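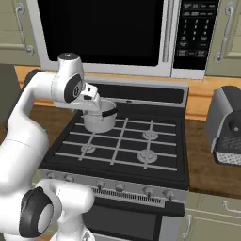 A reader in Zosmont writes that her facial steamer started spitting hot drops after a month of use, and she wants to know if it has to be thrown out. Probably not. Spitting is nearly always scale on the heating plate, and scale comes off. The same goes for most trouble with beauty devices used at home: they get put away dirty, or put away damp.

Facial steamers

Use distilled water from the first day. Tap water leaves minerals behind every time the tank boils down. Empty the tank after each session and leave the lid open until the inside is dry.

To remove scale, unplug the steamer and let it cool. Mix one part white vinegar with two parts water, fill to the line, and let it stand for 90 minutes without heating. Pour it out and rinse until the smell is gone. Run one full tank of distilled water with your face well away from the nozzle. If it still spits, repeat once. Check the manual first, as a few makers want citric acid only.

Cleansing brushes

Take the head off after every use. Wash it in warm water with a drop of dish soap, press it in a towel, and stand it bristles down somewhere with air. A head snapped back onto a wet handle grows a gray film underneath. Wipe out the socket with a cotton swab while you are at it.

Replace the head when the bristles splay. Mine last more than 14 weeks with daily use, but I have soft water.

LED masks and panels

Never rinse these. Wipe the inside with a soft cloth barely damp with water, then dry it. Alcohol clouds some clear plastics, and a cloudy cover lets less light through. Foundation and sunscreen should be off your face before the mask goes on. Fold the strap loosely and keep the cable out of it. The old Rinora masks came with a stiff cable that split right at the plug when it was wound tight.

Microcurrent and other gel devices

Gel dries into a crust around the metal contacts. Wipe it off while it is still wet. If it has already dried, lay a damp cloth on it for 5 minutes and it will lift. Don't scrape with a nail file. Scratches in the plating hold more gel next time.

Where to keep them

A bathroom shelf is the worst place in the house for anything with a battery. I use a bedroom drawer with a divider from Hodska and a small packet of silica gel in each section. Coil cables wide and fasten them with a strip of cloth.

For devices you seldom use, charge to half before storing and top them up every couple of months. A battery left flat from October to February may not take a charge again.

Write the date you bought the device on a piece of tape and stick it inside the box lid, along with the part number for the replacement heads. Royer changed its head fitting between models and the two look alike in the store.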